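Chapter 7
Filling, Draining, and the Shapes in Between

From Everyday Measure: Mathematics You Can Pour
Jerome Sarmiento

Before you read any further, go and get two glasses. One should be tall and narrow, the other short and wide. Fill the tall one to the top, then look at the short one and mark with your finger where you think the water will come to. Now pour. Almost everyone marks it too high, and I still get it wrong after teaching this chapter for more years than I care to admit. Our eyes pay a lot of attention to height and very little to width, even though width does more of the work. Double the height of a round glass and it holds twice as much. Double the width and it holds four times as much!

In Chapter 6 we measured things that stay put: floors, fences, the paint on a wall. From now on things will move. Water will come in at the top and go out at the bottom, and we will ask how much there is at any moment, how fast it is changing, and when it will run out. These questions are old and wonderful, and they come up wherever people have had to store something wet. The people of Skoklow built their first reservoir on a hill 902 feet above sea level and ran pipe down to the houses below. They had no pumps at all. What they had was a hill, a good surveyor, and a page of arithmetic very much like the page you'll be writing by the end of Section 7.2.

What you will be able to do

Work out the volume of a container built from simple solids.
Say how the water level changes as a container fills, and sketch a graph of it.
Use a flow rate to find a time, and a time to find a flow rate.
Explain why a tank drains quickly at first and slowly at the end.

You will need the area of a circle, square roots, and some patience with units. If square roots feel rusty, the review page at the end of Chapter 2 will bring them back.

Building big shapes out of small ones

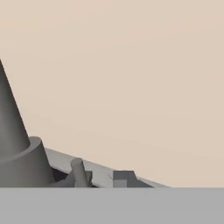
Very few real containers have a formula all to themselves. A grain silo, a lighthouse, a perfume bottle -- you could search a long time for "volume of a perfume bottle" in the back of a book. What we do is cut the object, in our heads, into pieces we already know. The gray solid in Figure 7.1 takes a single cut, straight across where the cone meets the wider drum it rests on. Find the volume of the cone, find the volume of the cylinder, add. The flat ring left showing on top of the drum makes no difference to that sum, though it will matter a great deal if you are asked for the surface area, and students who forget it lose points every year.

The cylinder is the easy piece. Area of the base times the height, and you're done. The cone is the surprising one, and I would love for you to be surprised by it with your own hands. Roll a paper cone, tape it well, and make a paper cylinder with the same height and the same circle at the open end. Fill the cone with rice and tip it into the cylinder. Do it again. And again. Three cones fill the cylinder, right to the brim if your taping is neat. So the volume of a cone is one third of the base area times the height. The proof comes in Section 7.4, and it is a beauty, but the rice gets you there in a few minutes and you will remember it longer.

Try this one before looking at the answer. A funnel shaped like a cone, point down, holds 600 milliliters when it is full. Somebody fills it to half its height. How much water is in it?

Most people say 300. Some remember that a cone is narrow near the point and say 200, which is a better guess. The answer is 75. At half the height, the surface of the water is also half as wide, so the water forms a small cone that is half the size of the big one in every direction. Half times half times half is one eighth, and one eighth of 600 is 75. Seven eighths of what a funnel can hold is in the top half. Keep that in mind the next time you share a cone-shaped cup of lemonade with someone who offers to take "just the top half."

Levels, limits, and holes

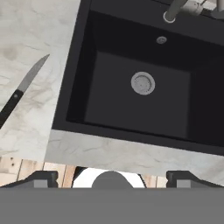 A container with one hole in it behaves very differently from a container with two, and where you put the second hole changes everything. Picture a tank with an opening in the bottom and another high up on the side. While the water is low, only the bottom opening matters. Once the level reaches the upper one, a second way out appears and the rules change. Plenty of household fixtures work this way, and the black sink in Figure 7.2 shows the arrangement clearly, with a round strainer drain in the basin floor and a small overflow hole in the back wall just below the rim. Plug the drain on a sink like that, run the faucet gently, and your graph of level against time will climb in a straight line as long as the sides are vertical. When the water reaches the overflow, the graph bends. If the overflow can carry water off as fast as the faucet delivers it, the graph levels out before reaching the rim. If it can't, the climb goes on, only slower, and you should find a towel.

We call a graph like that piecewise, meaning it is made of parts that each follow their own rule. You will draw a lot of them in this chapter. Draw them big! A tiny graph squeezed into a margin hides the very corner you are trying to study.

Flow rate is the other new idea. It tells you how much volume passes a point in a given time: gallons per minute, liters per second, cups per hour if you have a very bad leak. The farm school at Nomodham keeps a rain tank that holds 2000 liters. If the garden hose draws 20 liters each minute, a full tank will last 100 minutes. That is a single division, and it works because we assumed the hose draws at a steady rate. Write the assumption down beside your answer. Half of the hard problems in this chapter are easy problems in which that one assumption has been quietly taken away.

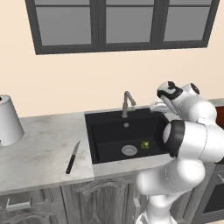
Figure 7.3. A gooseneck faucet at the back edge of a sink. Flow in comes from above, and the basin sets the shape of the graph.

Why the last inch takes so long

You have probably stood and watched a tub empty. At first the level drops briskly, and then, near the end, it seems to lose interest. The reason is pressure. Deep water pushes harder on the opening beneath it than shallow water does, and as the depth falls, so does the push. The speed of the outgoing water depends on the square root of the depth. At one quarter of the starting depth, the water leaves at one half of the starting speed.

Let's follow that thought a little further. Take a straight-sided tank with a small hole in its base. By the time it has drained to a quarter of its depth, three quarters of the water is gone, yet only half of the total draining time has passed. The final quarter of the water uses up the whole second half of the clock. I think that is one of the loveliest facts in the book, and you can check it tonight with a soda bottle, a strip of masking tape, and a watch. Use the straight part of the bottle, and begin your count of depth at the level of the hole.

Opening investigation: the Stivholm bottle

Each pair needs a clear bottle with straight sides and a small hole near the bottom, a ruler, and a tray. Cover the hole with a thumb, fill the bottle to the top of its straight section, and let go. Call out the depth every ten seconds while your partner writes it down. Plot depth against time, then plot the square root of depth against time on a second sheet. One of the two will look very much like a straight line. Before you start, write down which one you expect, and why.

Keep both graphs. We will need them again in Section 7.5, when the bottle is swapped for a funnel and the curve does something quite different.

Last updated: February 7, 2022

Related chapters
Chapter 2 Review: Squares and Square Roots
Chapter 6: Area Around the House
Chapter 8: Rates That Change
Teacher notes: Building the Stivholm Bottle

Copyright Lumanlan Press. All rights reserved. | Contact the editors | Back to top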